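## Indexing family letters before a library donation

1. Sort by sender, then by date. Undated letters go last in each group.
2. Number each letter in soft pencil, top right, on the back.
3. Enter number, sender, place and date in a spreadsheet. Copy place names as written - Deltby and Cadwood stay in the old spelling.
4. Split the run into folders of 200 letters or fewer.
5. Print the index and put a copy in every folder.

The Myung letters came to 1,816 items in this format. 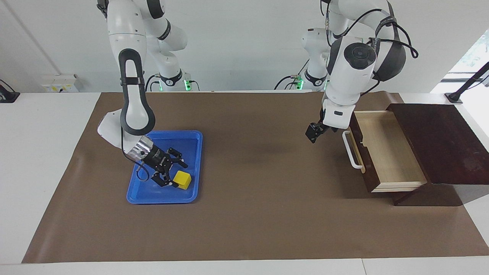

**Bok-nam Kong**

Revised 11/29/20. Step 4 used to come before step 3. Indexes made in the old order are still valid.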